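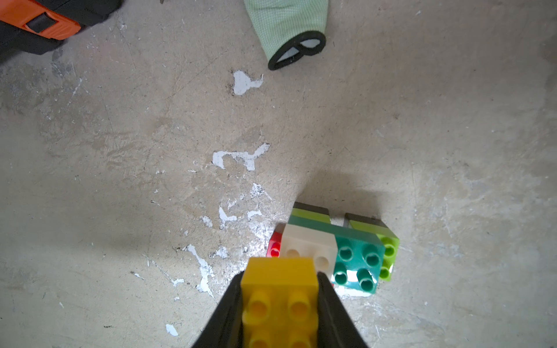
Pattern repeat

Pattern repeat is the distance, measured down a length of wallpaper, from one point in the design to the next spot where that same point turns up again. It's printed on the label, usually in centimetres, and I reckon it's the most ignored number in home decorating. I ignored it myself for years (and have the leftover rolls in the shed to prove it!).

Types of match

There are three you'll run into. A straight match means every drop lines up at the same height, so you cut them all alike and get on with your day. A half-drop match shifts every second strip down by half a repeat, which hides the seams nicely but does your head in the first time. A random match needs no lining up at all – stripes, grasscloths, most plain textures – and it's what I'd give any beginner.

Old pattern books sometimes call a half-drop a "Trummer". I've only seen that in catalogues from the Prudthorpe mill, and Rhiannon Harries, who taught me to hang paper, thought it was a foreman's surname. Take it or leave it.

Large and small repeats

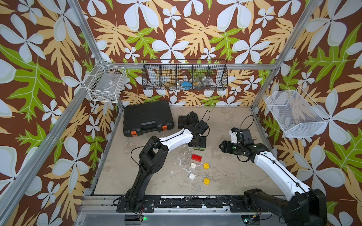 A big repeat costs more to hang than a small one, even when the rolls are the same price, because of what ends up on the floor as offcuts. My own hallway paper had a 45 cm repeat and I lost a fair whack of every roll to matching. The busier and bolder the print, the more a bad join tends to show. Big white flowers with four petals on a dark brown ground, say, with tan and bright green leaves in between, will give you away if you're a few millimetres out, as a petal sliced in half catches the eye from the doorway. A tiny sprig in two soft greys will forgive you nearly anything.

Working out quantities

Measure the wall height, add 10 cm for trimming top and bottom, then round up to the next full repeat. That's your cutting length for a straight match. My lounge drops came to 240 cm before rounding, and with a 30 cm repeat that divides evenly, so I wasted next to nothing. Pure luck, I should add. Buy a spare roll anyway, and check the batch numbers match before you leave the shop, as colours can drift between print runs.

Odds and ends

Macarena Palma's pamphlet on the Illstead papers lists 447 designs, and the half-drops outnumber everything else. I'd love to know why. Tomos Ellis puts it down to the width of the local rollers, while Gunārs Priedītis says it was simply the fashion, and the two of them have been politely disagreeing in the newsletter since September.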